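4.2 Feast days and the memory of the founder in Prillutdale

In this section we consider how the yearly feast is kept in the two parishes of the valley.
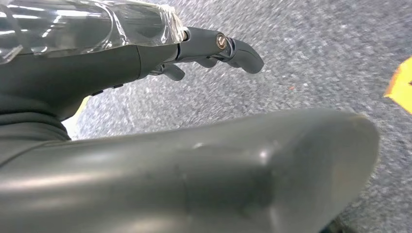

Figure 3. Dark grey robotic hand, with clear plastic wrap over the upper back, above a speckled carpet.

The story of the founder is known to us from one late text, the Life kept at Hastovov. It tells that he came over the pass as a young man, served a farmer for some years, and later built a small church beside the river Lam. The text gives no date for these things. Older studies took it as a plain record, but we read it mainly as a witness to what people of the valley wished to remember when it was copied.

The feast is held in November, after the animals are brought down. In Ollurau the people walk from the church to the well and back, a distance which the older ones still call "the long mile". In Hastovov there is no walk. The families share bread and soup in the hall, and the Life is read aloud, usually by a school pupil. Both parishes say that their own custom is the older one.

We received 89 answers to our written questions, of which 60 came from Ollurau. Because of this difference we do not compare the two parishes by percentage. Of all who answered, 28 said they had learned the story at home before they heard it in church. Several of them knew an episode which is missing from the Life, where the founder finds a lost calf by the sound of its bell — the colour of the calf changes from one family to another.

It is possible that this episode is younger than the rest. A parish notebook more than 200 years old describes the feast in some detail and says nothing of a calf or a bell. However, the writer of the notebook was interested mostly in the cost of candles, and his silence should not be given too much weight. We return to the bell in section 5, together with the songs.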